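I've been meaning to write up our house rules for weeks, and with 1,445 recordings in the Dranano folder it seemed about time (the kettle's on, so bear with me). 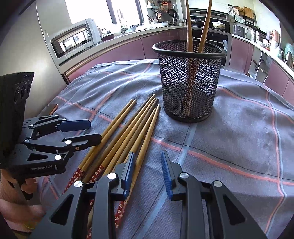

Celinton Handling Club, Good Practice Group

Chopsticks are our favourite job because they're so unforgiving. Rule one is to pick a single stick, close the fingers gently and then wait a breath before lifting. I know, I know, it feels terribly slow! But a hurried grip is the thing I end up marking down most when I sit and check everyone's work of an evening.
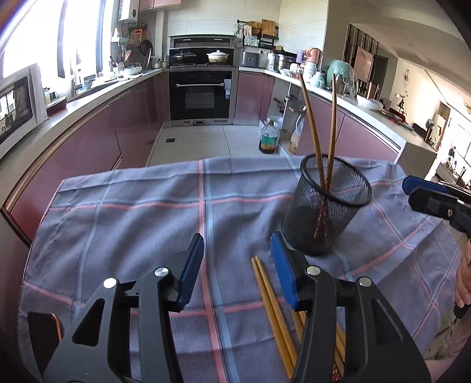 Rule two is about sharing a table. With two grippers going, agree who goes to the holder first and say it out loud, even if you feel a bit daft. The Brono guide lets both go in together, and I did try it their way for most of March, but I do prefer ours.
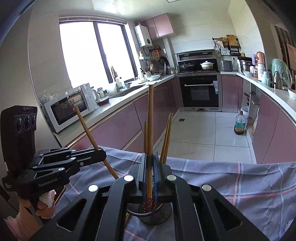

Rule three, keep your wrist level as you let go, and don't chase a stick that leans. Leave it be and carry on with the next. We stop after 43 goes, then have a proper rest and a biscuit. I'll do the cleaning rules next time, once I've found my notes.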